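Stasia Employee Benefits Working Group
Minutes of the December meeting

Chair: Adanech Tsegaye
Present: representatives of Plan Administration, Payroll, Finance and Labor Relations; account team from Provgate (stop-loss carrier); pharmacy consultant from Teshome
Absent with notice: Legal

1. Opening and prior minutes

The chair opened the meeting at 9:05 a.m. The minutes of the previous meeting were approved with one correction: under item 4, "aggregate deductible" should read "aggregating specific deductible." Payroll asked that the corrected page be sent again to the plant offices. Agreed.

2. Stop-loss renewal

Provgate presented its first renewal terms for the self-funded medical plan. Specific coverage is offered on a 24/12 basis with no change to the deductible. The carrier has proposed two lasers, both tied to ongoing specialty drug claims. Finance asked whether either laser could be removed in exchange for a higher aggregating specific deductible. Provgate will price that option.

The account team confirmed that the offer is conditional on an updated disclosure statement. Large claim notices must be filed when a claimant reaches 50 percent of the specific deductible, and late notice was the main cause of delayed reimbursements in the current policy period. Plan Administration reported that notices are now prepared from the weekly claims file – previously this was done from the monthly one.

Labor Relations asked if the lasers would have any effect on what members pay. They would not. A laser changes the share of risk held by the plan sponsor and has no bearing on member cost sharing.

Action: Provgate to provide revised pricing with and without lasers. Finance to model both against the current reserve.

3. Pharmacy carve-out

Teshome reviewed the proposal to move pharmacy benefits to a separate contract. Points recorded:

– Rebates would be passed through in full and reconciled each quarter.
– The generic dispensing rate stands at 86 percent. The consultant does not expect it to move much under a new contract.
– Accumulators for the combined out-of-pocket maximum would need a daily feed between the medical and pharmacy administrators. The current feed is weekly.
– The existing contract requires written notice before termination. Legal is to confirm the notice period and the form of delivery.

Finance noted that the savings estimate assumes the current formulary. A member disruption report is needed before any decision. Item held over.

4. Enrollment system

Plan Administration reported on the move of enrollment records to Plarkis. Test files loaded without rejected records, apart from dependents over age 26 with disability status, where the old code has no match in the new table. Roughly 30 records are affected and will be entered by hand. Life event changes received during the cutover will be held and processed with their original effective dates.

Payroll requested a side-by-side deduction report for the first two pay periods. Agreed.

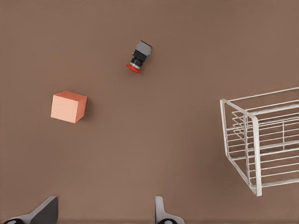
5. Wellness incentive

The premium credit will continue at its present level. Labor Relations asked that the alternative standard be printed on the same page as the main requirement, in type of the same size. Plan Administration will revise the notice and circulate a draft.

6. Other business

Finance asked for the incurred-but-not-reported estimate to be restated using the latest lag report. The chair requested that claim reports sent to this group carry no member identifiers, including in the file properties.

7. Next meeting

To be set by the chair once the revised stop-loss pricing has been received. Items for the agenda should go to Plan Administration.

The meeting closed at 10:40 a.m.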